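About Us

Aug 12, 2026
By Piret Pētersons

Muvgate develops control software for robot arms that work in kitchens, storerooms and other rooms built for people. Our office and test lab are in Leslow. The company has 16 employees, most of them in controls, simulation and test engineering.

Our main product, Millia, takes input from a camera mounted near the gripper and sends motion commands to the arm. It runs on a standard industrial computer and does not need a network connection once installed. Customers use it mainly for opening doors and drawers, fetching items and putting them back.

Every new task is built in simulation first. A task is released to the lab after 1000 simulated runs with no collision fault, and the same settings file is then loaded on the hardware. Cabinet doors have taken more of our time than any other item, mostly on account of the handles.

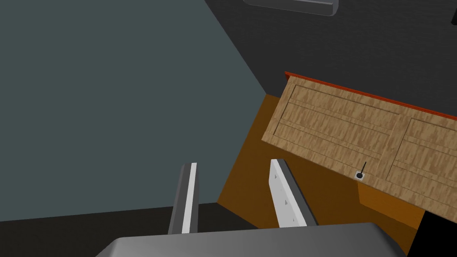
Gripper view in simulation: open fingers near a paneled cabinet with a black handle.

The lab is open to visitors twice a year. The June open day followed the usual format: a short talk on how Millia plans a reach, a simulator session at the desks, and a hardware demonstration in the Urbonaitė room. Each demonstration lasts 15 minutes, including time for questions. Visitors may choose the start position of the arm from a preset list. Failed attempts are left on the screen and the log is opened so that the cause can be discussed.

Questions in June were mainly about door weight, grip force and lighting. Written answers are sent to everyone who registered. Test logs from the demonstrations are kept with our regular lab records and can be requested by current customers.

School and company groups can also book a separate visit outside the open days. Groups are met at the front desk and stay with a Muvgate engineer while in the lab. Closed shoes are required, and bags are left in the lockers by the entrance. The simulator session needs no programming experience.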